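Filed under: Phones > Cases & Covers > How-To

Getting a Clear Case On and Off Without Wrecking It

Every clear case I've bought promised to "snap on in seconds." Maybe. The Claltus one I use cost me 391 cents at a clearance bin, and it goes on as well as the fancy ones did.

1. Wipe the phone and the inside of the case. Skip the special cleaning kits -- a dry lint-free cloth is plenty. Any speck you leave will show through the plastic until you take the case off again.

2. Start with one long side. Line up the molded button cover with the phone's button before you press anything. At this stage the case and phone should make a narrow wedge, touching toward one end and open at the other. 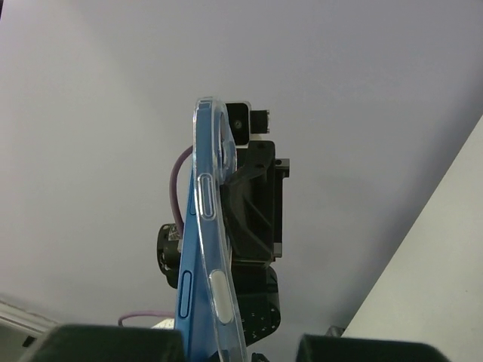
3. Close the wedge. Press the corners in one at a time, camera end first. I've read that you should warm the case with a hair dryer. I tried it in November and noticed no difference.

4. Click each button 2 times. If one feels mushy, the cover is sitting off center, so pop that side loose and redo it.

To take it off, peel from a corner, never from the camera cutout. That thin rim is where mine have split.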